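Ticket 17: Backpack cell, zipper pull keeps getting away
Opened: Thu 29 October
Status: open (again)
Rig: two arms on the shared workshop bench, Sekovel wrist modules, Voltora supply

Problem
The job is "hold the bag with one arm, work the zipper with the other." My niece can do this while eating a sandwich. The arms have been at it since September. The left gripper closes, reports success, and then tugs with great confidence on nothing. The books are on the table because the bag is supposed to get packed at some point. I admire my own optimism.
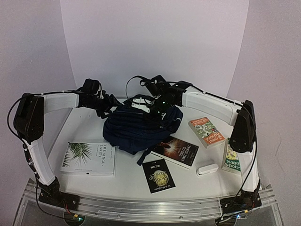

Step 1. Rule out the boring stuff
Swapped the left wrist cable. No change. Reseated every connector under the bases. No change. Re-ran the Bernholm calibration script, which took most of an evening and moved the left arm's zero by 2 mm. I'd love to report that this fixed it. Success went from 0 out of 13 to 1 out of 13, and I think the one was luck.

Step 2. Clear the table
Somebody on the Kostiuk list suggested that the book covers were confusing the bag detector. I took the books off and ran it with the backpack lying on bare tabletop.

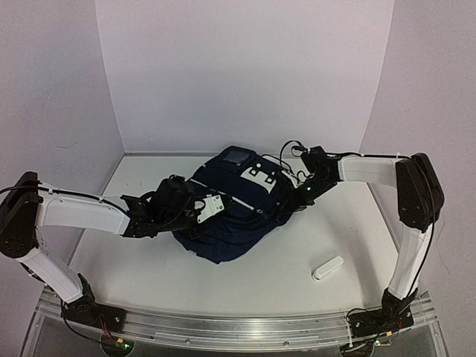 The detector did get steadier, so credit where due. The grasp didn't. It also likes to go for the strap, which is at least attached to the bag – partial marks.

Step 3. Look at the wrist view
Should have been step 1. I went through 400 saved wrist images, and in most of the failures the fingers close too early, a little short of the pull. I added a delay before the close command and slowed the last bit of the approach. 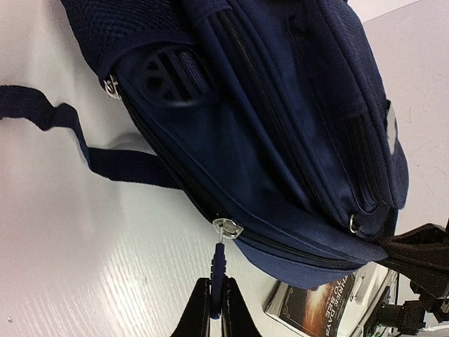
Wrist view: pull between the fingers, other gripper at the bottom corner of the bag.

Still to do
Log finger position at close, so "success" means something. Try the upper slider. Leave the ticket open until it manages 13 in a row.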